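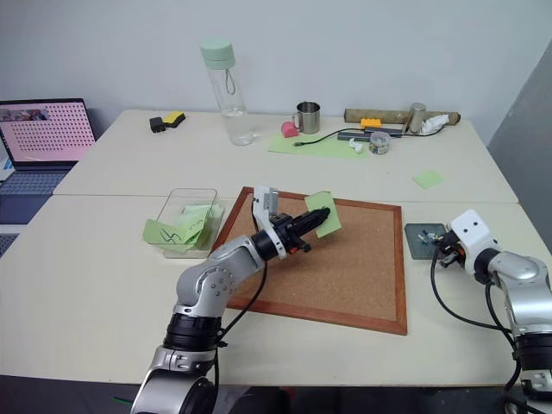 Revathi Joseph wrote in to say that a cork board only works if you take things down from it, and that hers went three years without losing a single note. Three years! She also wants to know whether I keep the old ones. I do, Revathi, for a while anyway, and then I have a big guilty clear-out and feel wonderful until dinner.

So, hello, and welcome to the desk gallery. It's 10 April 2021, a Saturday. It's a short page this time, all of it about the white tables and the stuff that lives on them (or passes through, or gets forgotten there).

**The board and the note box**

The cork board with the reddish-brown frame is my favorite thing on the whole table. I keep it flat when I'm sorting, which drives Intan Sumampouw up the wall, because she thinks boards belong on walls. But flat is so much easier! You can shuffle the notes around without a single pin, and then hang the thing up once you know what goes where.

The notes are all light green. I bought a pack of 100 last November, thinking I'd be done with sticky notes by spring, and here we are. The clear box to the left of the board is for the ones I've finished with. They go in crumpled or folded, whichever mood I'm in, and they've started coming out over the front. One has a black squiggle on it that could be a wavy line or could be letters, and I'm not going to pretend I can read it.

Small parts get the dark gray tile on the other side. Joon-young Ryu talked me into that one. Little blue and silver bits vanish on a white table, or they roll, and a dark square gives them somewhere to be. Best tip I've had all year.

**The odds and ends table**

This is the stretch I call the harbor, as everything drifts in and ties up for the night. A clear bottle with a mint-green lid, a steel mug, a sponge-like block in yellow and black, a sheet of light green paper, one crumpled tissue.

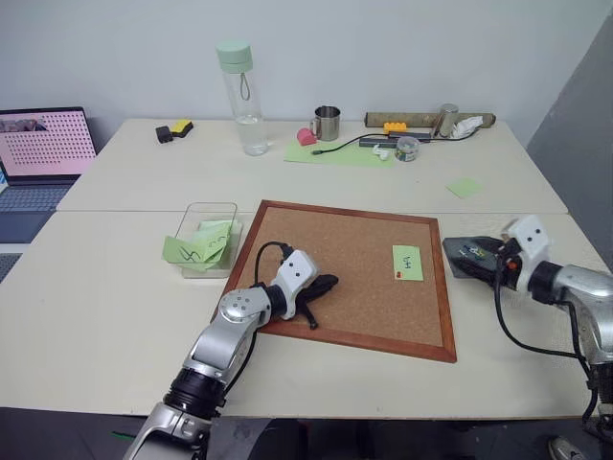 I did try a system once. I had a list of 46 things with a proper spot for each, all typed up, and Anjani Lubis even offered to print labels. It lasted until the first busy afternoon. What works better for me is a ten-minute sweep before I stop for the day: drinks to the kitchen, trash in the trash, cables coiled, and anything I can't name goes to the back of the table to wait its turn.

The toy brick stays, by the way. It's orange-yellow and it cheers me up.

Next batch will be the shelves, if I can get to them. Wahyudi Sutanto has asked for drawers, but you really don't want to see the drawers yet.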